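Benvinda Serrano and the shelf where fruit gets its own room

14 December 2020

When I came to visit Benvinda Serrano, she was making labels at the back table of Tillel, her small fruit shop, and she did not stop until the last one was finished. "Sit, please, I have 10 more," she told me. So I sat, and I smelled the guavas.

Tillel opened in November of last year, in a place where they sold curtains before. The room is narrow. Most fruit shops of this size would fill it with crates up to the door, and Benvinda did this also in the first weeks. Then she changed her mind about everything.

"I had crates on crates," she says. "People came in, they took bananas, they left. They did not see the other things. I had beautiful things under there and I had to throw them away."

What she bought then was a big white shelving unit with open compartments, second-hand, from the Bettencourt stationery store when it closed. It had been used for paper and envelopes. She paid 1418 for it with the transport included, and her brother told her it was too much for a fruit shop. She tells this with a certain pleasure.

The idea was simple: one kind of fruit, one compartment, and only one piece in it. The quantity stays in the cool room behind. The customer looks, asks, and Benvinda goes to bring what they want.

"In the beginning they thought I was almost sold out," she says, laughing. "A man asked me if I was closing. I said no, come back, I will bring you two kilos!"

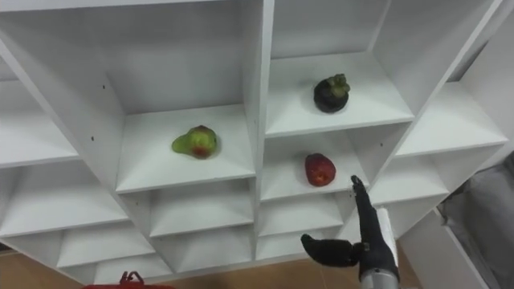
She was also afraid that it would look like a jewelry store, and that people would be afraid to ask the price. For this reason the prices are written on a board at the entrance, big, and she writes them again each morning. The mangosteen was the surprise for her. "Before, I sold maybe a handful in a week. Now they ask me what it is, I open one, they taste it – and they take a bag."

I asked her if white was a practical color for such a business. She made a face. Every evening she cleans the shelves with warm water and a little vinegar, and the juice of a ripe fruit can leave a mark if you wait until the next day. She had an offer from Kerano for a dark wood unit, 3000 without delivery, and she refused. "On dark wood the mangosteen disappears," she says. "On white you see it from the street."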